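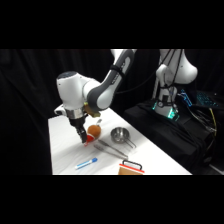 Candidate selection is the step in a local election that leaves the fewest public records, and this report examines how it was carried out by the parties contesting the municipal council of Arkholm. The council has 16 seats, all filled by party list. The order of names on a list decides in practice who can be elected, so the contest inside each party matters as much as the public vote. For the purposes of this report a list position is treated as an object that can be placed, moved or held. The position has a fixed location once the list is filed. Until then it can be traded.

1. Background

Arkholm is made up of the old town and three outer districts: Itine, Brevow and the harbor district. Seats are not assigned to districts. A voter in Brevow chooses among the same lists as a voter in the old town. Local parties still describe their candidates by district, and campaign leaflets print the home district under each name.

Three lists were filed for the last election: the Civic List, the Harbor and Districts Union, and the Arkholm Reform Group. Filing closed at noon on a day in February. All three lists arrived complete, with 16 names each and the required signatures attached. The election office publishes the filed lists but not the minutes of the meetings at which they were adopted.

2. Research question

The report asks two things. First, which body within each party decided the order of names? Second, did the outer districts receive positions from which a candidate could expect to be elected? The second question depends on the first, and the sections below take them in that order.

3. Sources and method

The filed lists were taken from the notice board file at the election office. Party rules were requested in writing from all three parties. Two supplied them in full. The Reform Group supplied a summary of two pages, and statements about its procedure in this report rest on that summary and on one interview.

The interview was held with Leonidas Kalogeropoulos, who took part in drafting the Reform Group list and stood at position five. He agreed to be named. Requests for interviews with the other two parties were answered by email only.

A position was classed as "safe" if the party won at least that many seats at the previous election, and as "marginal" if it was one or two places below. All other positions were classed as "nominal." Home district was taken from the leaflet. Where the leaflet and the filed list disagreed, the filed list was used. This happened once, for a candidate who had moved from Itine to the old town.

4. Who decided the order

Civic List. The rules give the decision to a general meeting of members, voting on one position at a time from the top. In practice the board circulates a full proposed list beforehand. According to the party's email, the meeting changed two positions, both in the lower half.

Harbor and Districts Union. Each district branch nominates its own candidates and ranks them. A joint session then merges the branch rankings by rotation, beginning with the branch that has the most paid-up members. The rules do not say what happens when two branches are equal in size. The party did not answer a question on this point.

Reform Group. A drafting panel prepares the list and members accept or reject it as a whole. Kalogeropoulos described the panel's work as "mostly a matter of positions three to six," with the first two treated as settled before the panel met. Members accepted the list at the first vote.

5. District balance

The Civic List placed old town residents in all of its safe positions but one. The exception was a teacher from the harbor district. Both of its marginal positions went to Brevow, a choice the party's leaflet presents as a commitment to the outer districts. A marginal position carries a real risk of defeat, and the leaflet does not mention this.

The Union's rotation spread its safe positions across all districts — the expected result of the rule. It also meant that the second choice of the largest branch fell to a marginal place.

The Reform Group had few safe positions to distribute, and none went to Itine. Its first Itine resident was in a nominal position. Kalogeropoulos said that the panel had offered a higher place to a shop owner on Chrysikopoulos Street, who declined it.

6. Signatures

The filing threshold is 1,000 valid signatures per list. The Union submitted 2,745. The Reform Group's first count after checking stood at 999, and a supplementary sheet was handed in before the deadline. The episode had no effect on the order of names, but it delayed the printing of leaflets, and the first Reform leaflets gave no home districts at all. The later printing was used for this report.

7. Limitations

The classification of positions relies on a single earlier election. The Reform Group contested that election under a different name and with a partly different membership, so its safe positions are less certain than those of the other two. Home district is also a weak measure of representation, as a candidate may live in one district and work or organize in another. No attempt was made to measure turnout within the parties, and the Civic List declined to give attendance at its general meeting.

8. Findings

The Union's rotation rule produced the widest spread of safe positions. The Civic List's rules are the most open on paper, but the circulated proposal set the upper half of the list. The Reform Group's single vote on the whole list left members no means of altering one position without rejecting all of them.

A follow-up study would need the adoption minutes. The Union has said in writing that it will allow its own to be read at the party office, and a request to the Civic List is still open.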